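Hand-held gripper for folding laundry: soft yellow fingers or go back to the flat ones?
Forum > End effectors > Soft goods

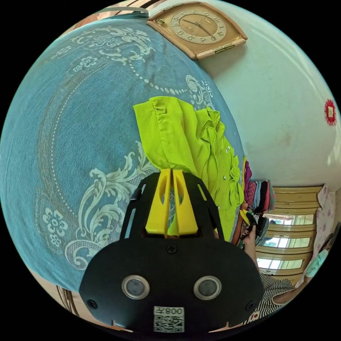 mwarrier
ok so quick version. We're collecting shirt picking and folding in real homes, hand-held grippers, fisheye on top. Been on the yellow fingers with the oval cutout for a while. Now Ojala wants to sell us their flat pads and Tromeck says they can do a coated version of what we have. Need to pick one before December and I have budget for one, not both.

What I care about, in order
- thin cotton, one layer at a time
- not chewing up buttons and collars
- operator's wrist at the end of a shift

Anybody run both? Numbers welcome, opinions also fine.
Meenakshi Warrier

pinchpoint
Ran the Ojala pads for a season. Flat is better on towels and worse on everything else. They grab two layers of a shirt every time you come in from below. Your fingers with the cutout give a bit so the cloth sort of settles in the gap. Keep them.

gearlash_8
Disagree. Cutout fingers twist. Hold a wet pair of jeans by the waistband and watch the tips cross. We logged 1,000 picks on mixed laundry and the drops were nearly all heavy stuff on soft fingers. Went flat, never looked back.

pinchpoint
she said thin cotton. first line of the list

gearlash_8
And next month it'll be jeans. It's always jeans.

mwarrier
lol it will be jeans at some point yes. But right now it's shirts, kids' stuff, sarees and bedcovers. Heaviest thing so far was a bedcover and we drag that, don't lift it.

@gearlash_8 was that 1,000 with one operator? asking because we see way more spread between people than between fingers

gearlash_8
Three operators. One of them was me so call it two and a half.

tallow
Can I ask about the view. In your picture the green shirt is pinched from the bottom, and the collar and both buttons on the placket still show above the fingertips. That's really good for labeling. With flat pads on a wide carrier you lose that, the pads sit right where the cloth is. We had to move the camera up and then everything downstream had to be redone. Check that before you check grip.

mwarrier
Hadn't thought of it like that. The black plate already eats most of the bottom middle, would hate to lose more. Will measure pad width tonite.

tallow
Measure it closed AND open. Ours was fine closed.

rkd_bench
Different topic but you've got a busy background there. Blue printed cloth on one side, folded stack on the other, people at the right edge, glass in the cabinet throwing light back. If you compare fingers in a room like that the room is going to be most of your result. Do 75 picks per finger set on a bare table first. Then homes.

pinchpoint
bare table tells you nothing about homes tho. Half the trouble is the shirt coming out of a pile with something hooked on it

rkd_bench
Which is why I said first.

mwarrier
I'm somewhere between you two. Bare table for grip force and slip. Homes for everything else. We did a bare table round with the old Pemard fingers and they looked great, then terrible the minute there was a bedcover under the shirt. They picked up the bedcover too.

gearlash_8
The Pemard ones had no compliance at all. Not a fair fight with anything.

nils_from_qa
Coated version: stay away unless Tromeck changed the recipe. We had a coated set from somebody else, grippy for the first 500 cycles and then lint. Lint everywhere. After that it's slicker than bare. You can wipe them but the operators won't, not every ten minutes.

mwarrier
that's useful. Did yours peel or just load up?

nils_from_qa
Load up. One peeled at the tip but I think somebody picked at it with a nail.

flatpack_jo
New here, we're just starting. Is there a reason not to print your own fingers? We have a printer, flexible filament, and a guy who likes doing it

pinchpoint
Print them. Then print them again bc the first ones are too stiff. Then find out the left and right aren't the same stiffness because the spool got damp. Then buy some.

tallow
We print ours and it's fine. Dry the filament. Weigh each pair, throw out the odd ones. Not that hard.

gearlash_8
Agree with tallow for once. Only thing is color. Whatever you pick, make it a color that isn't in the laundry all the time. Yellow is ok. Not great next to lime green though, I had to look twice to find the edge of the fingertip against that shirt.

mwarrier
Yeah that one bugs our segmentation person too. The yellow bits in the clothes piles don't help either. We talked about orange. Then somebody said kids' clothes are all orange. Then we dropped it.

rkd_bench
Print a dark stripe on the side facing the camera. Solves it for any color.

flatpack_jo
stripe is smart, stealing that

pinchpoint
Wrist thing, since no one answered it. Weight at the tips matters more than total weight. Flat pads on a metal carrier are worse by a lot after an hour. My people started resting the whole thing on the table between picks and that messes up the trajectories.

mwarrier
ok that might settle it by itself. Our operators already complain and these fingers weigh nothing.

Plan for now: same yellow fingers, add the stripe, one loaner set of flat pads from Ojala if they'll send it, 75 picks each on a table and then two homes. Skipping the coated set. Flaltico has a controller update coming that changes the width readout so I want the table runs done before that lands, otherwise I'm comparing two things at once.

gearlash_8
Put jeans in the 75.

mwarrier
fine. 8 pairs. no more

nils_from_qa
If you do end up trying the Tromeck coating anyway pls post the lint photos

tallow
And the pad width, open and closed, if you get to it tonight. I want to compare with ours.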